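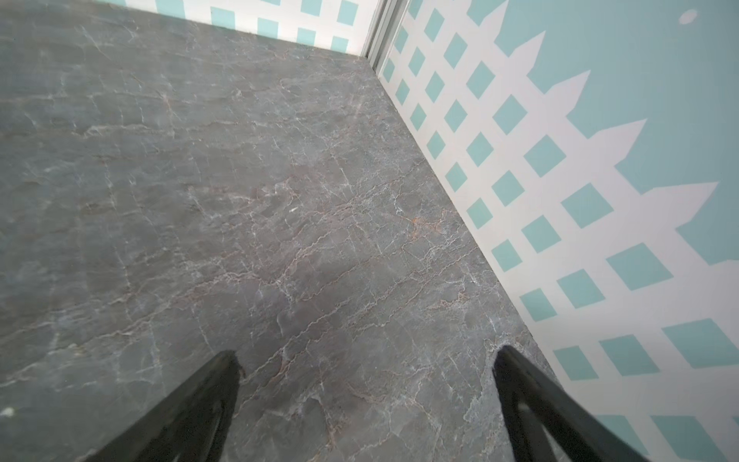
In the valley of Sudow, people still speak of stone as they speak of bread. The quarry closed in February, after 134 years, and the last 31 workers received a letter of one page.

Hala Hegazy cut slabs for the Fahmy workshop during 12 years. "My hands know the vein before my eyes," she told me in her kitchen. Now she repairs old stairs and window sills, and teaches six young people from the village to polish by hand.

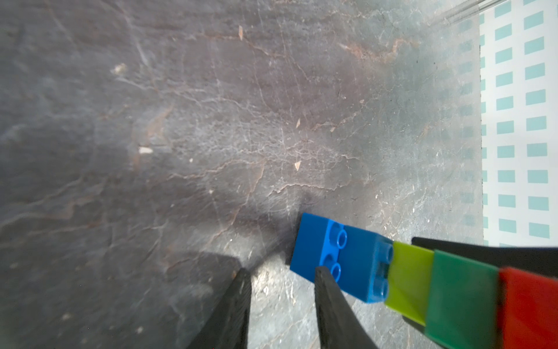

*Pale and rust-brown veins on a dark grey surface.*

The work is slow and the pay is small. The town of Cerkus has ordered a new floor for its station, but the stone will come by ship. Hala has asked for the broken pieces of the old one. She wants to make from them a bench.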